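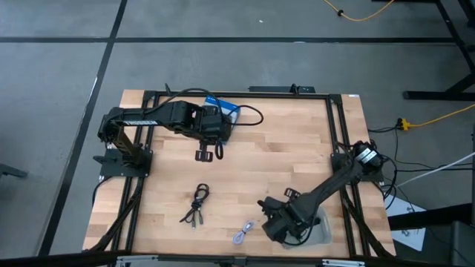 Cable amnesty, day one. The drawer by the door at Samelgate had not been sorted since January, so everything in it is getting looked at and either labelled or binned. The black one with the knotty bundle at the top is first – both ends still on it, so it stays.

2/ Rule for the rest: if it fits nothing we own, it goes in the recycling bag. 21 leads checked before lunch, 4 kept.

3/ Labels are the Jarman ones, 36 to a sheet. Write on them before you stick them on.

4/ Second drawer tomorrow.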